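Search this book Search Go
Print this chapter | E-mail this chapter

Chapter 7
Reading a House Before You Value It

A house is sold one time in many years, but it is described many times: by the owner, by the agent, by the surveyor and at last by the buyer. In this chapter we study how these descriptions differ, and how a valuer can bring them together into one figure.

Our main case is a terraced house in Dorkdale, offered by the agency Skandow in June. The agent wrote of "generous rooms". The surveyor wrote of 4 rooms, one of them without a radiator. Both were correct. The student should learn to ask which facts change the price and which change only the feeling of the visitor.

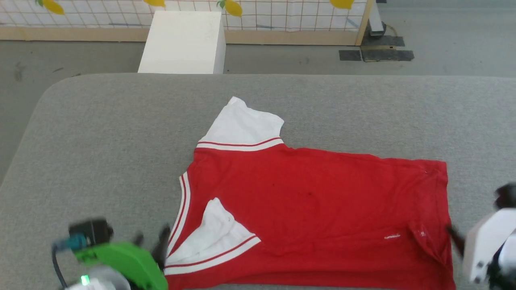

7.1 Floor area and useful area

Floor area is measured between the inner faces of the walls. Useful area is smaller, as it leaves out the stairs and any place where the ceiling is too low to stand. In the Dorkdale house the difference was 12 square metres, and the first offer did not take account of it.

Before you continue, read again the definition of market value in Chapter 4. The method we follow is the one taught by Jianhua Shen in his lectures at Hajdu, with small changes in the order of the steps.

Contact | Copyright Nulent Press | Back to top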